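Some notes on making tomato ketchup at home, after my third August of trying. I write them for people who have too many tomatoes, like us in Plirnevbridge.

1/ Cook the tomatoes slowly with onion and no lid. My first year I was in a hurry and got soup.

2/ For one big pot I use 150 ml of vinegar. Barbara Duda, my neighbour, uses 300 and her family likes it. For me it is too sour.

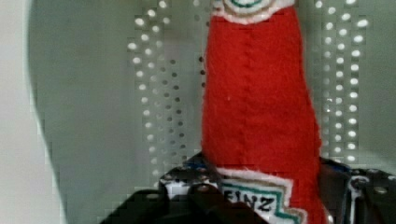
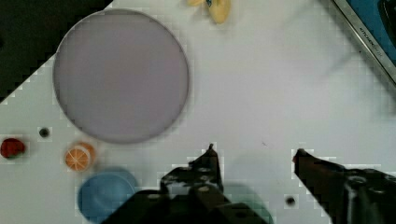

Plush ketchup first, then the table with the round plate.

3/ Put the cloves in a small cloth bag. I spent one whole evening searching for them with a spoon.

4/ Sieve it twice, then cook it again for 15 minutes.

Next time I will write about jars and labels.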